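充气滑梯收纳与干燥的一些记录

2025年4月14日

上一篇写完鼓风机的选型,有几位读者留言问收纳的问题,主要集中在回收之后怎么干燥、怎么折、放在什么地方。我做派对器材租赁,设备不多,主力是两套组合滑梯和三套方形蹦床,供应商一家是Holach,一家是Vestergaard。下面的内容都以这几套设备为准,其他材质未必适用。

先说材料。市面上租赁级的充气设备,主体基本是PVC涂层夹网布,受力部位用厚一档的,侧墙和装饰件用薄一档的。夹网布由两层PVC膜夹一层聚酯网格构成,膜不吸水,但网格的断口会吸。凡是裁切过的边缘,也就是每一条缝份,都是水的入口。水从缝份进去以后沿着纱线走,时间一长就在膜层之间形成灰色或者粉色的斑。这种斑擦不掉,因为它不在表面。很多人以为是没洗干净,加大清洁剂浓度反复刷,结果把表面的光油层刷没了,以后更容易挂灰。

所以干燥的重点在缝份和内腔,表面擦干只能算第一步。

内腔进水的途径有三个。一是下雨时鼓风机把湿空气和水沫一起吸进去;二是针脚漏水,设备在充气状态下内部是正压,水进不去,一旦停机,表面积水就顺着针孔往里渗;三是水滑梯本身的使用方式决定了滑道底部常年泡水,进出气的缝口附近一定是湿的。第二条最容易忽略。收场时先关机再擦水,和先擦水再关机,对内腔含水量的影响差别很大。我现在的顺序固定为:保持充气,拖掉滑道和地垫上的明水,擦侧墙根部的沟槽,打开底部排水拉链让气流带出积水,等拉链口不再滴水,再停机放气。

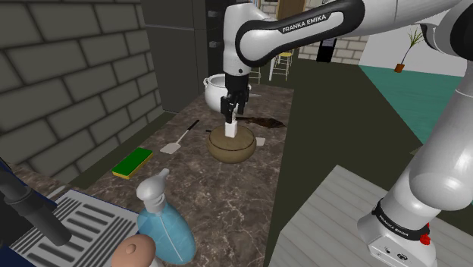

排水拉链的位置值得单独说一下。Vestergaard那批货的拉链在后侧最低点,设备摆正以后水会自己往那边走。Holach的拉链开在左侧中段,位置偏高,底部总有一截水排不出去,要两个人把右侧抬起来。后来我在摆放时就做了处理,右侧地垫下面多垫一层折叠的篷布,让整体略微向左倾斜。倾斜量不需要大,肉眼看不出来也够用。倾斜过头会让孩子在蹦床区往一边堆,这是安全问题,不能为了排水牺牲。

回到仓库以后的二次干燥,我试过几种做法。

第一种是摊开自然晾。场地够大的话效果可以,缺点是只有朝上的一面干得快,底面贴着地,水汽出不来,翻面又要两个人。冬天基本不可行。

第二种是重新充气,鼓风机持续送风,所有拉链半开。这是目前的常规做法。送风干燥的效率取决于进风的相对湿度,仓库里如果湿度本来就高,吹进去的也是湿空气,吹多久都没有意义。我一开始没有意识到这一点,有一次连着下雨,仓库门开着,鼓风机吹了一整夜,第二天摸内壁还是潮的。后来改成关门,先开除湿机,等湿度读数降下来再开鼓风机。同一套滑梯,从打开鼓风机到内壁触感干燥,缩短到三个小时。这是我仓库里的结果,仓库体积和除湿机功率不同,时间会有出入。

第三种是用热风。不建议。PVC受热后增塑剂迁移加快,短期看不出问题,一两个季度以后布面会发硬,折痕处先开裂。同行里有人用工地的暖风机对着进气管吹,设备表面的数码印刷图案出现了粘连,折起来再打开,图案被揭掉一块。热风对缝纫线也不友好。

判断是否干透,我用的办法比较原始:手从拉链口伸进去,摸最下面的隔断带和底布的交接处。隔断带是内部的拉筋,负责维持形状,它的两端都有缝份,是整个内腔里干得最慢的部位。这里干了,其他地方一般没有问题。也试过木材用的针式水分仪,针会扎破涂层,读数也不稳定,已经不用了。

接下来是折叠。

折叠的目标有两个:体积小,折痕分散。两者有冲突。每次都沿着同一条线折,卷出来最紧、最整齐,但折痕会固定在同一位置,涂层反复弯折,最后在那条线上出现白痕,再往后就是漏气。我的做法是每次把第一折的位置错开一个手掌宽,左右交替。卷出来的外形没有那么规整,绑带也要多收一截,但折痕处的磨损明显推迟了。

具体步骤以组合滑梯为例。放气后先不动,等高处的塔柱自己塌下来,把塔柱向内放倒,压在地垫上。左侧墙向中线翻,右侧墙盖在左侧墙上面,宽度控制在进气管间距以内。进气管保持在末端,全程敞开。从远离进气管的一端开始卷,第一圈最费力,用膝盖压住,圈要紧。卷到一半停一下,等剩余空气从管口出来,再继续。如果卷到后面像枕头一样鼓,说明前面有隔腔没排完,退回去重来比硬压好,硬压会把力加在隔断带的针脚上。

有一种提速的办法,是把鼓风机反过来接,用进风口抽气。可以抽得很扁,卷起来小一圈。但普通离心鼓风机的进风侧没有固定卡口,需要自己做转接,而且抽气时布面容易贴住进风格栅,电机负载变化比较大。我做过一个转接筒,用了一个季度以后停用了,省下的时间不多,多带一个件反而容易落在现场。

绑带用扁平的涤纶织带加梯扣,不用棘轮收紧器。棘轮能拉得很紧,勒痕也很深,尤其是印刷面朝外的时候。带子的位置避开魔术贴和网布窗。网布窗是整套设备里最脆弱的部分,卷的时候尽量让它处在内圈,外面有几层厚布保护。

然后是存放。

地面直接放是最差的选择。水泥地返潮,最外圈的布长期贴着地面,霉点多半从这里开始。我用的是塑料托盘,下面通风,也方便液压车直接叉走。木托盘便宜,但有钉子和毛刺,需要再垫一层,最后算下来没有省多少。

是否可以叠放,看重量和卷法。立着放省地方,卷心朝上,内圈还能继续散一点湿气,前提是卷得够紧,否则几天以后会自己塌下去变成梨形,底部那一圈的折痕受力非常集中。横着放最多叠两层,重的在下面。我现在大件横放不叠,三套方形蹦床立放,靠墙,中间留出能走一个人的间隙。

仓库在Dilville镇边上,夏天铁皮顶下面温度很高。高温存放的问题和热风类似,程度轻一些。能做的事情有限,顶棚内侧贴了反射膜,最热的货位不放印刷件,只放沙袋和地钉。沙袋需要单独说明:灌的沙子如果是湿的,不要和充气设备放在同一个托盘上。我犯过这个错误,后果是一面侧墙底部出现了一条很规整的霉线,高度和沙袋一致。

啮齿类动物也要考虑。老鼠不吃PVC,但喜欢在卷心做窝,进去的路上会咬穿几层布。修补一个外层的洞很简单,一个贯穿九层的洞展开以后就是九个洞,分布在整块地垫上,位置还很有规律。我补过一次,裁片、打磨、上胶、压合,一个下午没有做完。之后所有卷件都套了收纳袋,袋口扎紧,仓库角落放捕鼠器,每次取货时顺便检查。

清洁剂方面,用中性的就够。含氯的产品杀菌快,但对缝纫线和彩色印刷有影响,浓度控制不好还会让黄色布面发白。我目前用的是Clirnance的一款中性清洁剂,选它的原因是低泡。泡沫多的产品在充气状态下很难冲净,残留会留在针脚里,下次遇水又冒出来,客户看到会问。擦洗用软毛刷,顺着焊缝方向刷,不要横着刷。魔术贴里的草屑用宽齿梳子清理,清完再合上,否则粘合力下降,鼓风机一开,检修口就自己弹开。

消毒和清洁分开做。先清洁,冲净,再喷消毒液,按产品标签上写的接触时间保持湿润,然后擦掉。很多人喷完马上擦,接触时间不够,等于没有做。喷之前如果表面还有灰,消毒液的有效成分会先被污物消耗掉,顺序不能反。

最后是记录。我给每套设备建了一张表,列很少:出库时间、回库时状态(干、表面湿、内腔湿)、开始干燥时间、结束时间、第一折的方向、备注。折的方向这一列是后来加的,原来靠记忆,隔两周就想不起来上次往哪边折。备注里写破损位置,用设备自身的方位描述,以进气管所在的一侧为后,面对入口时左手边为左。方位不统一的话,在现场说的左侧和仓库里说的左侧经常不是同一侧,补丁都准备好了才发现找错地方。

长期存放的时间点,我这边是十月。入库前做一次完整的充气检查,充满后关灯,在里面打一盏工作灯,从外面看针孔和薄弱处,漏光的位置贴纸胶带做标记,再统一修补。修补以后至少静置一天再卷,胶没有完全固化就卷进去,补片边缘会移位。冬季中间取出来展开一次,换一个折向再卷回去。有人觉得没有必要,我对比过自己手上的设备,中途翻动过的那套,开春展开时布面明显更软,折痕也浅。样本很小,仅供参考。

补充几个留言里问到的细节。

滑石粉:不用。确实可以防粘连,但下次出库要全部擦掉,没擦干净的滑道会非常滑,落地区会失控。

干燥剂:内腔已经干透的话没有必要,内腔没有干透的话放几包也不解决问题。收纳袋里可以放,取出时记得检查有没有破包。

鼓风机的存放:和布体分开,进风口朝侧面,不要朝上,否则灰会落进叶轮。线缆绕大圈,不要绕在机壳上。Holach配的那种黄色软线在低温下会变硬,冬天拉直之前先在室内放一会儿。

进气管的扎带:卷好以后不要扎死,留一个口。管子里残余的湿气要有地方出去,扎死以后管壁内侧会先发霉,闻到味道的时候通常已经来不及了。

地钉和锚点绳不要卷在布里。这一条看起来多余,但我收过一套二手设备,展开时里面有一根地钉,底布被顶出一个洞,卖家并不知道它在里面。

下一篇准备写焊缝修补,胶水和热风枪两种方式分开讲,材料还在等到货。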